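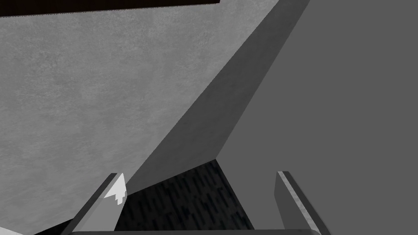 Admasu Pravbridge, graduate teaching assistant

4.2 What the simulated runs can and cannot tell us

The student team reported a high success rate in the Vevero simulator, and we went back through the logs before accepting it. Of 889 attempts, 818 were marked as complete by the script the students wrote themselves. That script checks whether the target position falls inside a box near the gripper. It does not check for contact, and it does not ask whether the object would stay put if the arm moved.

The view between the fingers shows part of the problem. At close range the gripper looks onto a few flat gray planes and one dark, speckled patch, with very little to tell a program how far away anything is. Several students said the depth estimate was "good enough" at this distance. We found no test in their notes that supports this, and the project report from January repeats the claim without a number.
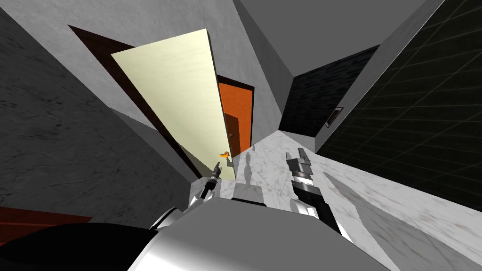 Pasden Student Robotics Club, Mobile Manipulation Team

Figure 4. Simulated corridor, seen from the robot, with both arms extended toward an open doorway. A small orange and yellow object rests on the floor near the base of the orange door.

Figure 4 comes from the same environment and raises a second doubt. The camera is strongly tilted, so walls and floor run at steep angles. The small object also shares its main color with the door behind it. A detector that leans on color could easily draw its box around the wrong thing – or around a piece of the door – and the scoring script would have no way to object.

We asked the team to rerun 19 of the trials with a contact check turned on. They returned 17, and the two missing runs were described only as "crashed." We have left them in the total as failures. The students disagree with this choice, arguing that a software crash says nothing about grasping. That may be fair, but a robot that stops in a hallway has still not picked anything up.

None of the runs used hardware, and the surfaces in the simulator have friction values copied from a default file. Until those are measured, we treat the success rate as an upper limit and do not compare it with the results in Section 3.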